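Why You Breathe Harder When You Run

Your muscles need energy to move. To get it, they combine sugar or fat from food with oxygen from the air. This process also makes a gas called carbon dioxide, and your blood carries it to your lungs so you can breathe it out.

When you run, your muscles use oxygen faster. Your brain senses more carbon dioxide in the blood and tells the breathing muscles to speed up. The main one is the diaphragm, a flat sheet of muscle under the lungs.

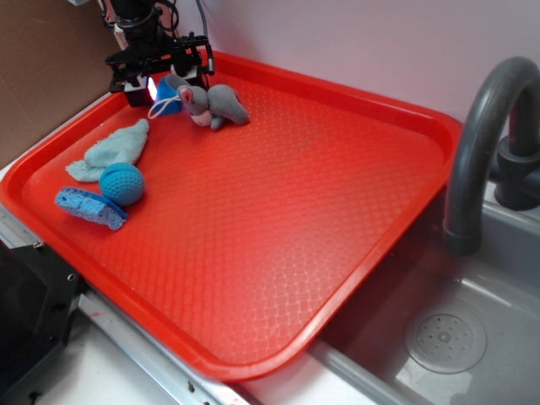 A blue cup with a white string loop, on a red-orange tray.

Scientists measure breathing by volume. One liter is 1000 milliliters. A child who takes in 200 milliliters of air with each breath, and breathes 15 times in a minute, moves 3000 milliliters of air, or 3 liters.

Try it: sit still and count your breaths for one minute. Jog in place for one minute, then count again. Write down both numbers. Stop if you feel dizzy.

Word to know
Respiration: the process cells use to get energy from food.

Text by Teodora Georgiev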